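4.2 Parish life after the merger of Mass schedules

The second strand of the fieldwork concerned what parishioners did in the hour following the principal Sunday liturgy. Before consolidation, the three churches in the Clunadeck deanery kept separate schedules, and attendance at any social gathering was recorded only at the largest. After consolidation, one Mass at 11 a.m. served all three congregations, and the hall was opened afterward without charge. Reisinger and Han (in their earlier survey of the neighboring deanery) treated such gatherings as a byproduct of attendance. We follow Karaki in treating them as a separate form of participation, with its own regulars and its own patterns of absence.

Interviews were held with 67 adults, 12 of whom had held a liturgical role (lector, sacristan, cantor or extraordinary minister) in the two years before the merger. Respondents were asked to name the occasions on which they had spoken to a member of another former parish. Most named the hall first and the procession in November second. Few named the sign of peace, even when prompted.

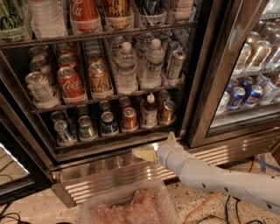
Figure 3. Drinks refrigerator with the left door open; cans on the middle shelf.

Responses differed by former parish. Those from Lendik, the smallest of the three, described the hall as the place where they learned the names of the clergy and of the other families. Those from Fuvside, whose own building had closed, were more likely to leave directly after the dismissal. Several of the Fuvside respondents linked this to the loss of their patronal feast, which the merged calendar had moved to the nearest Sunday. Barbosa reports a similar effect in rural parishes, although his sample was drawn from registers and not from interviews.
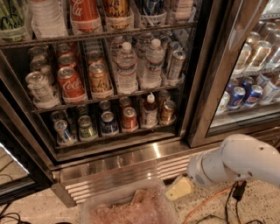 The length of stay was coded in four bands from the respondents' own estimates. Former liturgical ministers fell mainly in the longest band. This result should be read with care, as ministers often remained in the building for other duties, and the interview schedule did not separate these duties from time spent in conversation. A revised item was tested with seven respondents and gave shorter estimates in every case. The combined register lists around 3,000 baptized persons, and the sample can't be taken as representative of those who seldom attend. Section 4.3 turns to the written submissions received by the pastoral council, which were coded independently by Marti and the first author.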